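Slide 6. Two grippers, one disc

(Wait for the laughter about the title to not happen.)

So we had a question at Platstead that sounded easy: does the hand-held Ulex gripper hold a flat round thing as well as the Purneo does? Boris wrote it on the whiteboard with a deadline next to it. The deadline is still there.

Leave this one up while you talk. Point at the black blocks on the disc, then at the fingers. People in the back will be looking at the brass inserts, which is fine, they're the prettiest thing in the talk.

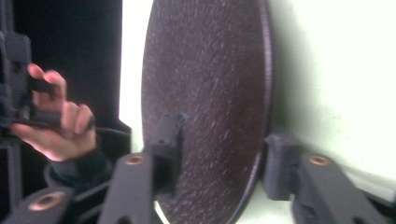
Notes by Vesela Obradović, Platstead gripper trials, 7 August 2025

Say: the dark face has a speckled look, and it's a bad match for a camera set up to find edges against a bright wall. Exposure picks the wall. It always picks the wall.

Ulex: 342 grips logged, 5 drops. Purneo: same number of grips, 2 drops, plus one finger screw that Amra found in her shoe.

Don't say Purneo won. Sorin will be in the second row and he mounted the Ulex fingers himself. Say "closer than we expected" and move on.

If asked about the Grgić controller: it arrives in December. It was also arriving last December.

If asked why we stopped short of 1,000 grips: wrists. Eirlys has the wrist slide, it's in the backup deck.

Click. Slide 7, force plots. Drink water first.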